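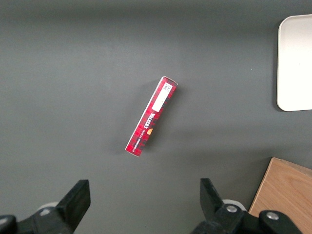

Wrist camera view at the test bench: fingers open, red shortbread carton on the gray tabletop.

Equipment Review: Cikard Wrist Camera and Two-Finger Gripper Set

Diltholm Technical Institute, Automation Teaching Laboratory
24 Jun 2018

Scope of the review

The laboratory was asked to evaluate the Cikard wrist camera and gripper set for use in its introductory course in robotic handling. The set consists of a two-finger gripper, a small color camera with bracket, a cable harness, a calibration card and a printed manual. It was fitted to one of the laboratory's existing tabletop arms, a Halluvetti model that has been in teaching service for several years.

This review deals mainly with installation, alignment and upkeep. Published comparisons of gripping force and cycle time are available elsewhere, and the laboratory did not attempt to repeat them. The questions of interest were how long the set takes to bring into service, how well it holds its settings, and what a technician with ordinary training can repair without returning parts to the supplier.

The set was purchased at the normal educational price. The supplier had no part in the evaluation and has not seen this text before publication.

Mechanical installation

The gripper attaches to the arm by an adapter plate with a locating pin. The pin is a tight fit and should be started by hand. On the first attempt the plate was drawn down by its screws before the pin had fully entered, which left a slight tilt that was difficult to see but easy to find later in the camera calibration. The manual shows the pin in its drawing and does not mention it in the text. A sentence on this point would be welcome.

Screws are supplied in two lengths in a single unmarked bag. The longer ones belong to the adapter plate. If one of them is used at the camera bracket it will bottom out before the bracket is clamped, and the camera will appear secure while still being free to turn under a light knock. The laboratory now stores the two lengths in separate labeled bags.

Screw heads on the finger linkage can be reached with a straight driver once the gripper is mounted, and this is a real advantage over the Potgieter gripper previously used in the course. The Potgieter unit had to come off the arm for every finger adjustment. With the Cikard set, the fingers can be opened, loosened, squared and tightened again with the arm parked over the bench.

The cable harness is adequate in length, though only just. It should be routed with the wrist turned to the far end of its travel. When it was first clipped with the wrist at center, the last part of the rotation pulled the camera connector. No damage was found, and the clips were moved.

Camera position and view

The bracket offers a sliding adjustment along the wrist and a small range of tilt. The manual recommends setting the camera so that the fingertips are visible at the bottom of the picture when the gripper is open. The laboratory agrees with this advice. With both black fingers in view and the workpiece a short distance ahead of their tips, as in the view at the head of this review, an operator can judge approach and heading together without looking up at a second screen.

There is a cost. The fingers and their mounts take up a portion of the lower part of the picture, and any object lying behind them is hidden from the software. For single-item picking this has caused no difficulty. Courses that work with many small parts close together may prefer to raise the tilt and accept the loss of one or both fingertips from view.

Image quality is satisfactory for the purpose. Large lettering is easily legible at bench distance, and the WALKERS name on the carton can be read without enlargement. Fine print is less dependable, and the camera should not be selected for reading small characters.

Lens focus is set by a threaded ring with a very small lock screw. The ring shifts a little as the screw is tightened. It is best to focus slightly short of the sharpest point and allow the lock to bring it in. A dab of removable thread compound has since been applied to the ring.

Calibration

Two calibrations are required. The first corrects the lens, and the second relates the camera to the gripper. Both use the card supplied.

Lens correction calls for 30 views of the card taken at different angles and distances. The software prompts for each view and rejects those that are too similar to one already accepted. The procedure is clear, and students completed it without help.

Camera-to-gripper calibration was less satisfactory. The software moves the arm through a fixed series of poses, and the default series assumes more clearance above the table than the Halluvetti arm provides when it stands on a standard bench. Two of the default poses had to be replaced by hand. Replacement is possible through the settings file, and the format is documented, but the manual gives no warning that it may be necessary. Users with a low bench clearance should review the poses at reduced speed before running the series.

After calibration, the set was checked with a program of 100 picks using light cartons placed at mixed angles on the table. Of these, six picks failed. In each failed case the carton lay diagonally, and the fingers closed on a corner where they should have met the long sides. Squaring the fingers again and repeating the camera-to-gripper calibration removed the fault in a second run of the same length. The laboratory concludes that the first calibration had been disturbed by the tilted adapter plate described above, and that the camera itself was sound.

Choice of surface and test items

A matte, dark tabletop is strongly recommended. An earlier trial on a glossy white bench produced reflections from the ceiling lights that the software repeatedly marked as objects. On the gray surface now in use, shadows remain soft and the outlines of cartons are found reliably. A white tray is a practical companion to it, as its rim stands out well from the table and gives the software a firm edge for the placing position.

Narrow printed cartons make good test items. They have clear long sides, their heading can be judged at a glance, and they show wear quickly when the closing force has been set too high. A plain wooden block should be kept at the bench as well. A block does not yield when gripped, and the two kinds of item together will reveal a force setting that suits only one of them.

Routine care

The following schedule was adopted for the teaching bench.

Before each session: Wipe the camera window with a dry lens cloth. Open and close the gripper once without a load and watch that both fingers move evenly. Check the bracket by hand for looseness.

Every 50 hours of operation: Inspect the linkage screws and retighten any that have moved. Examine the gripping faces for dust and paper fiber. Look over the harness at each clip.

Each September, before the start of classes: Remove the gripper from the arm, clean the adapter plate and the pin, refit, and repeat both calibrations in full. Replace the gripping faces if they have become polished.

Any collision with the table, however slight, is to be followed by a finger check and a short pick test. Students are asked to enter the collision in the bench log, and no penalty is attached to doing so.

Solvent cleaners should be kept away from the gripping faces. Water with a small amount of dish soap is sufficient, and the faces must be dry before the gripper is closed.

Repair

One repair was carried out during the review period. The left finger developed a slight play at its pivot – enough to be felt by hand, though not yet enough to affect picking. The manual describes the pivot as a part to be serviced by the supplier. In practice the pivot screw had backed out by a small amount, and retightening it with low-strength thread compound restored the finger fully. The work took less time than the search for the correct page.

Replacement gripping faces, pivot screws and harness clips can be ordered separately. The camera bracket cannot, and is sold only with a camera. This is regrettable, given that the bracket is the part most likely to be bent in a collision. The laboratory has prepared a drawing of the bracket so that a spare can be made in its own workshop.

Camera replacement is simple in mechanical terms, but a new camera requires both calibrations. Departments planning to keep a spare should allow for this in their timetable and should not expect to exchange cameras during a class.

Documentation

The printed manual is well illustrated and poorly ordered. Installation, calibration and safety notes are distributed over three chapters, and the emergency stop wiring appears after the first powered movement of the gripper. The laboratory has issued a bench sheet that places the wiring check first. Departments without such a sheet should read the whole manual before applying power.

Assessment

Installation: good, subject to care with the locating pin and the two screw lengths.
Camera: good for guiding picks, unsuitable for fine print.
Calibration: fair. The default poses need attention on low benches.
Upkeep: very good. Most adjustments are made with the gripper in place.
Spare parts: fair, owing to the bracket.
Documentation: fair.

The Cikard set is recommended for teaching benches where a technician is available for the first installation. It will replace the Potgieter gripper on the introductory bench for the coming academic year. The Potgieter unit remains in service on the second bench, where heavier workpieces are handled and finger adjustments are rare.

Copies of the bench sheet and the bracket drawing may be requested from the laboratory office.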